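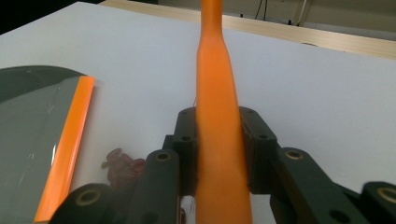 *2 min read*

Rokavthorpe software firm Lelard has released version 2 of Odis, its planning and control package for robot arms that handle household tools. The update went to existing users on Friday and adds a planner for jobs that need two tools at once, such as a dustpan and brush.

Earlier versions treated each tool as a separate task. One arm would finish its movement and stop before the next began. The new planner works out both paths together and checks them against each other 200 times a second, so the pan can be held still or tilted slightly while the brush is moving.

Lelard said most of the work went into perception. Small items on a pale table are awkward for a depth sensor, and dried beans and seeds tend to be lost in the noise or merged into one lump. Odis now uses the colour picture to find the items and turns to depth only for the tools and the table top. It keeps a map of where the items lie and chooses the next stroke from that.

The package was trained on 1,568 short demonstrations recorded with hand-held grippers. Each one is split into stages, such as grasping a handle, lowering the pan or bringing in the brush, and users can replay any stage in the viewer that comes with the package.

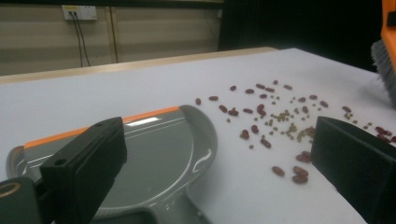

The map is redrawn after every stroke. If an item has rolled away from the pan, the planner can go back for it or leave it until the main patch has been dealt with. The choice is set in a plain text file, along with limits on speed and grip force.

Mendes, which makes test benches for robotics laboratories, has been trying the software since September. It asked for a simpler way to compare runs, and Lelard has added a command that lines up two logs and marks the point where the plans part.

Some limits remain. The planner expects a flat surface and a rigid pan, and does not yet deal with liquids or fine powder. A new tool has to be measured by hand before it can be used, a job Lelard puts at 55 minutes for a first attempt.

Version 1 files will open in the new release but must be saved again before they will run. Lelard plans to offer a converter for larger collections later.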